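This site uses cookies to remember your archive settings. Accept | Manage

Re: [grasp-data] How many tries before it's worth training?

Wed 13 November

Hello all,

Lovely to see this question come up, as it's exactly what we've been wrestling with (happily!) on the Gamano project since June. I've left the original message in below and answered underneath each bit.

> We're about to start collecting picks for a bin task and I'm trying
> to work out how many we need before a first training run. Is it
> mad to start with a few dozen?

Not mad at all, and I'd urge you to do it. Our first run used 60 picks and the result was dreadful, but it was dreadful in a really useful way. The arm had plainly learned to go to the middle of the bin whatever was in there, and when we looked back through the examples we saw why: whoever was setting out the pieces (me, mostly) kept dropping them in the middle. We'd never have spotted that from looking at the pieces on the day. We're at 706 now and the model is a different creature, though I'd say the jump came from spreading the pieces out properly and the extra numbers helped less than I'd hoped.

So train early, look at what it gets wrong, then go and collect more of that.

> Do you keep the failed picks or throw them away?

Keep them! We threw away the first batch and I still wince. Out of one afternoon's 44 tries, 9 were misses, and those 9 have taught our success checker more than anything else from that session. Label them as misses at the time, with a word or two on the sort of miss (slipped, closed on nothing, pushed it into the wall). If you leave the labelling until Friday you will not remember which was which, and the recordings are surprisingly hard to judge afterwards when the gripper is in the way.

The only ones we bin are where a person reached in halfway through, or the recording stopped early.

> How do you set the objects out each time? We were going to mark
> positions on the bin floor and work through them.

We tried marks and went off them. You get a very tidy set of examples and an arm that's lost as soon as a block lands between two marks. What we do now is tip the pieces in from a tub and leave them how they fall, apart from one rule, which is that every fifth go has something right up against a wall. Pieces by the wall are the hard ones and they don't turn up often enough by chance. Do mark where the table things go, though. If the bin shifts a little overnight and you don't notice, a whole morning's work won't match the rest. Clamp it if you can.

Mixed shapes are well worth the bother too. We ran on blocks alone for weeks, and the first time a long stick went in, the gripper tried to pick it up by the end every single time. Adding sticks to the mix fixed that fairly quickly, and the blocks got a bit better as well, which I can't fully explain. If anybody can, please write in!

> Is there a sensible way to name the sessions? Ours are a mess
> already.

Ours were too. We use the cell name, then the day, then a running number that never goes back to one. Liu is the old cell and Osico the new one, so a folder starting with either tells you which camera position to expect. There's a small script called Zosico that checks each folder has its pictures, its arm readings and its label before it goes into the main set. It's rough but I'm glad to share it, just reply off list.

One last thing, write down the lighting. Blinds up or down, lamp on or off. It takes two seconds and I've wanted it so many times.

Do tell us how your first run goes, especially if it's terrible.

All the best from the Gamano bench

2 replies in this thread | 0 shares
Last updated: yesterday 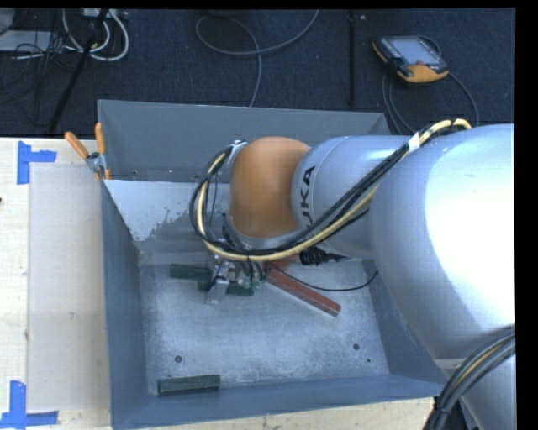 KUKA arm over the bin, with green blocks and a long stick in the mix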